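Budget for the brackets
Valdemar Dalsgaard

4 January 2021

I love a robot budget. I love the first draft of one best of all, when it has a single large number at the top and almost nothing underneath, and everyone around the table is picturing the arm moving.

Ours at Clollness had one like that last May. We refurbish office computers, and we wanted help with the fiddly part, taking small pieces out of open machines and putting others in.
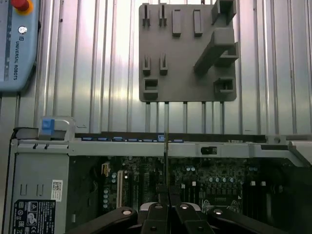
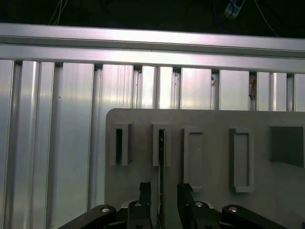
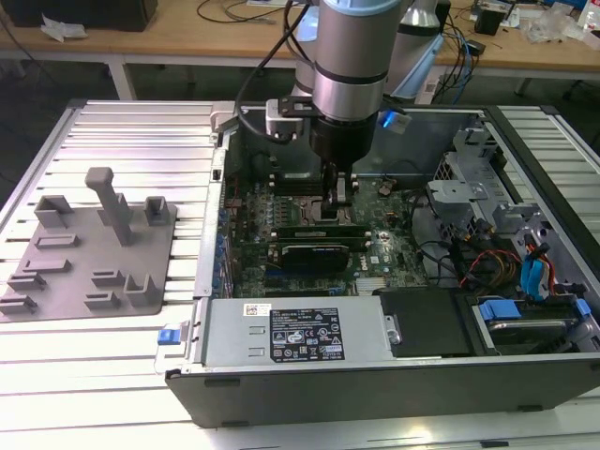
The work is all in the bench around the arm.

Keabetswe Tshabalala, who keeps our books, went through that first draft and asked where the holders were. What holders? I'd put down 600 dollars for "sundries" and felt generous! Each part needs a spot to sit in, at a known angle, and each spot has to be drawn, printed, tried, cursed at and printed again. By the second draft fixtures had their own line, at 4,000 dollars, and I'd argue it was the best money in the whole plan.

I think most small shops get this backwards. They haggle for weeks over the arm (we did too, with Gudent and then with Hájek, both very patient) and then starve everything that touches the work. Printed plastic is cheap. The hours of the person who designs it are not, and those hours belong in the budget under their own name. We allowed 40 of them for Pouran Ghasemi and should have allowed more.

My other plea is for sample stock. Put aside ten dead computers before you buy anything, and don't sell them, however tempting the scrap price looks. Your quotes will be better for it, and so will your questions. Two cases of the same colour can have their latches in quite different places – a lovely thing to find out before you've signed.

Ailsa Ritchie still thinks we should have leased for the first year. She may be right, and it's worth getting both prices. But even on a lease you'd be paying for your own fixtures, so start with that line and work up to the arm.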